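Doltico opens second phase of two-handed assembly data project

November 14, 2025

Doltico announced today that it has begun the second phase of Trinell, its program to gather examples of two-handed assembly work for use in training robot control systems. The new phase is devoted to small parts that must be held by both hands at once. It is being carried out in simulation with the company's partners, Trarketti and Shokri.

The first task in the new phase uses a thin white ring and a pair of half-ring brackets on a plain tabletop.
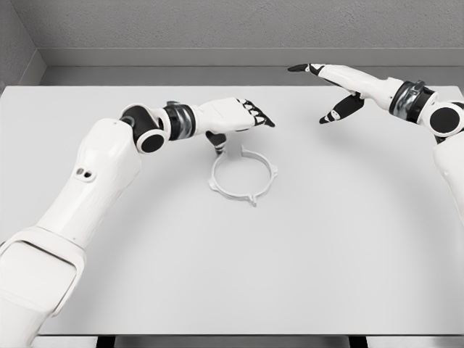
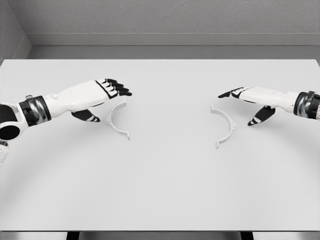 Simulated views from the Trinell ring task, with a robot hand on each side of the table.

Trinell was started in April with a set of simpler exercises, most of which could be completed with one hand while the other steadied the work. Those exercises gave the project a base of 555 accepted examples. Doltico said that the results were useful for reaching and grasping but offered the learning system little guidance on how two hands should share a task.

Under the new plan, each example is produced by a trained operator who guides both simulated arms from a control station at the Doltico offices. The position of every joint is recorded along with the rendered views, so that the learning system can connect what is seen with what each hand is doing. Operators work in sessions of no more than 2 hours and are asked to finish an attempt even when a part has been knocked over or turned the wrong way. Such attempts are labeled and stored apart from the accepted set.

Trarketti is responsible for the simulation software, including the models of the parts and the way they respond to contact. The firm has revised its contact settings for this phase, after reviewers found that thin parts in the earlier exercises sometimes slid farther than real ones would. Shokri will review the recordings and decide which are suitable for training. Each recording is to be checked by two reviewers working separately, and a third will be consulted where they disagree.

The partners chose a bare work surface and a small number of parts for the opening task. Part colors, lighting and surface finish will be varied at a later stage, once a steady supply of accepted examples is in place. According to the project plan, the starting position of the parts will be changed between attempts from the outset.

The second phase is scheduled to last 9 months and will cover 4 families of tasks. The ring task belongs to the first of these, which concerns the handling of curved parts. The remaining families deal with inserting pegs, closing lids and passing an object from one hand to the other. Work on each family will begin only after the reviewers have approved the labeling rules for the one before it.

Doltico stated that no claims will be made about the performance of the trained system until it has been tested on tasks held back from the training set. A portion of each task family will be set aside for that purpose and will not be available to the team that trains the system. Tests on physical equipment are not part of the current phase and would require a separate agreement among the three partners.

A written account of the collection methods, including the instructions given to operators and the rules used by reviewers, will be issued at the close of the phase. Organizations that wish to receive the account, or to propose tasks for later phases of Trinell, may contact the Doltico program office in writing.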